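Re: Can a machine do the sorting yet?

tokness_pete
I do returns at a small shop. Boxes, cards, blister packs, all mixed together in whatever bag the customer had. A salesman from Pendine told my boss an arm can do it now. Can it?

bench364
Some of it. Boxes are fine. Thin cards lying flat are still hard to pick up, and soft bags are worse. The strap flops over and the arm gets hung up on it.

millrat
Disagree. Flat cards were solved with suction years ago. What kills it is speed. I can sort 200 pieces in the time an arm does a tray.

bench364
Suction on a glossy card, sure. Try it on a blister pack with a hole punched in it. I'd still take two fingers for a mixed bag – slower, but it drops less.

tokness_pete
He quoted 4,000 a year for service on top of the price. For that I want it to unpack the bag too.

millrat
Then ask him to show you a bag. They always demo on loose blocks.

bench364
This is the sort of job I mean, bag at the back and bins on the right:
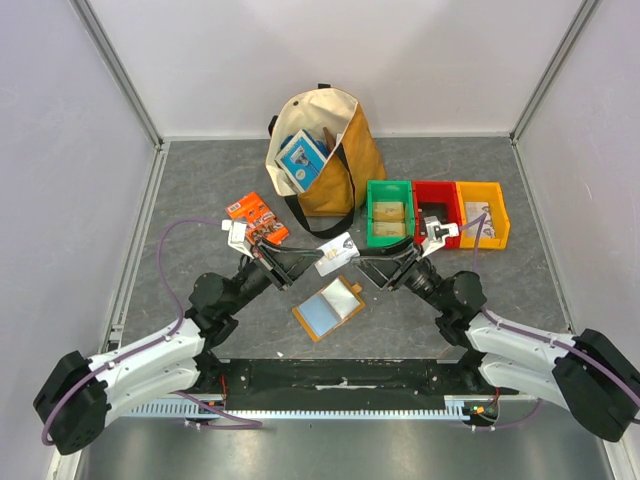 Last edited by bench364 on 2018-11-04

Boxes in the green bin, a printed card package in the yellow one, and a VIP card held between the two arms. There's still a razor box standing in the bag.

millrat
OK, it has hold of a card. I still say a person is quicker.

tokness_pete
Quicker, yes, but I go home at five. I'll ask him for a bag demo in April.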